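Hindness Work and Dining Tables
Institutional Furniture – Tables and Surfaces

Home / Products / Tables / Hindness Range

Overview

The Hindness range is a family of rectangular tables supplied to colleges, public libraries, staff dining rooms and shared workrooms. It is manufactured by Cadwaladr and distributed through the Irkolness regional depots. The range replaces the earlier Gaker series, which remains supported for spare parts and replacement tops.

All Hindness tables share a common underframe and a common set of fittings. A table purchased for a reading room may later be moved to a break area and fitted with different feet, without the need to order a new frame. Customers who hold mixed stock are advised to read the section on compatibility before placing an order.

Tops

Tops are available in white, pale gray and oak effect. The white top has a matte finish and is the standard choice for rooms with overhead lighting, where a gloss surface would produce glare. It is suitable for paperwork, light assembly, and the serving of cold food and snacks.

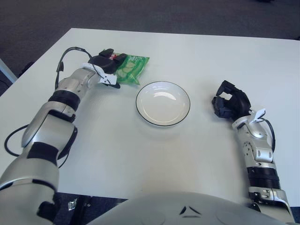
Pale gray tops are made to order and carry a longer lead time. The oak effect top is held in stock at the larger depots only. Edges on all three finishes are sealed at the factory and should not be trimmed, planed or drilled on site. Where a cable opening is required, it must be specified at the time of order.

Samples of each finish may be borrowed for a period of 19 days. Requests should be made through the regional depot and should state the intended room.

Frame and feet

The underframe is welded steel with a powder-coated finish. Two kinds of feet are offered:

Glide feet – for carpet and carpet tile. Supplied as standard.
Rubber feet – for vinyl, sealed concrete and tile. Supplied on request at no charge.

Both kinds are threaded and may be adjusted by hand to correct for an uneven floor. Tables should be emptied and lifted by two persons before the feet are adjusted. Turning a foot while the table is loaded may damage the thread, and damage of this kind is not covered by the warranty.

Specifications

Table height: 783 mm
Minimum clearance between facing tables: 400 mm where no seating is used
Evenly distributed load: 280 lb
Frame: welded steel, powder coated
Assembly: four bolts per leg, hex key included

The clearance figure applies to storage and display layouts. Where chairs are placed between tables, the layout should be agreed with the person responsible for the building, and exit routes must be kept open at all times.

Care and cleaning

Tops should be wiped with a soft cloth and a mild detergent solution, then dried. Bleach, scouring powder and solvent cleaners will dull the matte finish and should not be used. Salt, grease and crumbs should be removed at the end of each sitting – a dry brush is sufficient in most cases. Ink marks may be treated with a small amount of rubbing alcohol on a clean cloth, after a test on the underside.

Hot pans should be placed on a trivet. Glass and ceramic dishes may be set directly on the top, provided that they are not dragged across it. 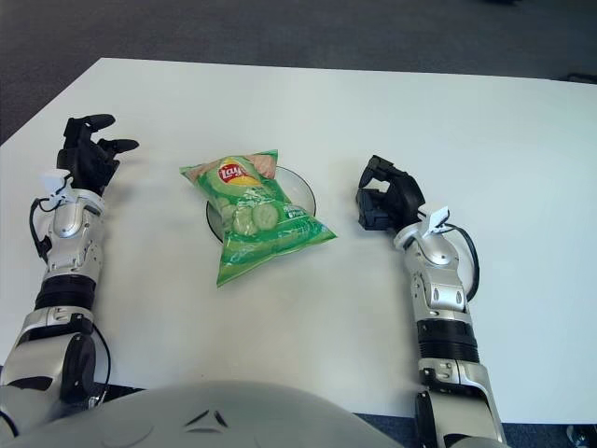

Hindness Product Guide – Issue 19 – Page 7

Compatibility with Gaker tables

Gaker frames accept Hindness feet but do not accept Hindness tops. The bolt pattern was changed when the newer range was introduced, and adapter plates are not available. Customers who wish to retain Gaker frames may order replacement tops in white for as long as stock remains.

Gaker tables stand slightly lower than the Hindness range. The two should not be placed end to end where a level surface is needed. Linking brackets are supplied for Hindness tables only.

Warranty and returns

Frames are covered for ten years and tops for five, from the date of delivery. The warranty applies to indoor use. Claims should include the label number, which is found on the underside of the top near the left rear leg, together with a short account of the fault.

Unassembled tables in original packaging may be returned to the depot of supply. Made-to-order tops cannot be returned unless faulty. The current price list takes effect in April and supersedes all earlier lists.

Inquiries

Orders and samples: Pilar Sosa, Customer Accounts, Irkolness
Technical questions and spare parts: Bleddyn Llewellyn, Product Support, Cadwaladr

Telephone lines close at 4:30 p.m. Written inquiries should quote the range name and the finish required.

Related products

Hindness Folding Table
Hindness Linking Bracket (pair)
Gaker Replacement Top, White
Rubber Feet, Set of Four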